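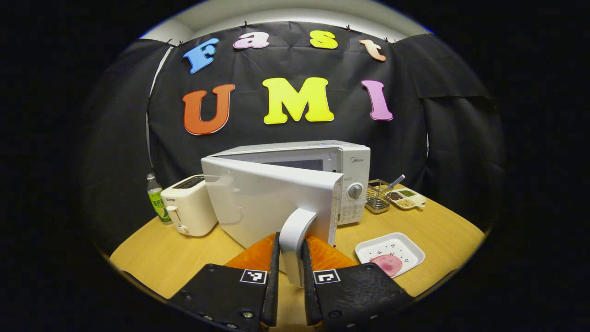
Hinds School Robotics Club
Design and Technology Department

About us

The robotics club is open to any pupil from Year 8 upwards. We meet in the lower workshop after school and on some Saturdays in the run-up to a competition. The club is part of the Design and Technology department, and its members come from all over the school. Quite a few of them don't take the subject for GCSE.

The club started with line-following cars and a sumo ring marked out in tape. We still run the cars with new members in their first term. Most of the older members now work on kitchen tasks: opening a microwave door, putting something in a toaster, moving food from one tray to another. These sound easy and are not. A door handle moves in an arc, and if the gripper does not follow the arc it slips off or drags the whole appliance across the table.

What we do

There are 50 members this year, split into three groups.

Starters build a small wheeled robot from a kit, learn to solder and write their first programs. No experience is needed. At the end of the first term each pair runs their robot on the test track and writes up what they changed and why.

The build group looks after the hardware. They draw parts, print them, fit them and mend them. Much of their time goes on fingertips. We have settled on soft orange pads for now, as the harder ones we tried did not hold smooth handles well. The build group also keeps the spares cupboard and the printer log.

The task group sets up the table and records demonstrations with the hand-held gripper. A pupil holds the gripper and does the job by hand, and the recording is used later to train the arm. Each member is expected to record their own demonstrations, check them the same day and delete the poor ones. Last year the group kept 152 demonstrations of the microwave door and threw away 89. The commonest faults were starting before the camera was running and knocking the toaster.

The kitchen table

Our kitchen table has a microwave, a toaster, a drink bottle, a wire basket and some trays and condiments on it, with black fabric hung behind. The Fast UMI letters on the fabric are foam. Please do not move the backdrop clips or the letters without asking, even if they look crooked.

The microwave is not for lunches.

Items go back to their usual places at the end of each session. When we want to vary the layout, the task group leader writes the new layout on the board first, so that everyone who records that afternoon is working from the same one.

Competitions

We enter the Fliment Challenge every March. Teams of up to 6 bring one robot and are given a household task on the day, along with a short list of objects it may have to handle. Points are given for finishing the task, for the written log and for a short talk to the judges. Hinds has entered five times. Our best result is second in the senior section, and we have won the prize for the log twice.

Younger members can enter the Raresum Junior Day, which has a line course and a sumo event. Pupils enter this in pairs and parents are welcome to come and watch.

Places on the Fliment team are offered on attendance and on the state of your log book. We do not hold trials.

Staff and support

The club is run by Tane Donnelly, who teaches Design and Technology and joined the school after several years in machine maintenance. Two sixth formers act as group leaders each year and are chosen in the summer term.

Vandevura, a local engineering firm, pays for our printer filament and lends us a member of staff for one session each half term. Members in Year 12 can apply to spend a week there in the summer. Ask Mr Donnelly for the form.

There is no charge for joining. We ask for a small payment towards the coach if your child is going to a competition, and the school can help with this.

Rules

Goggles on for soldering, cutting and drilling. Long hair tied back. No food or drink at the benches. Nobody works on the arm with the power on unless a member of staff is in the room. Log books stay in the workshop.

Joining

New members can start at the beginning of any term. Collect a form from the workshop or the main office, have it signed at home and bring it to your first session. Year 7 pupils may come to the open session in the summer term and put their names down for September.

If you have left Hinds and would like to come back and help, please contact the Design and Technology office. We are especially short of people who can teach soldering.

Page last updated 8/14/21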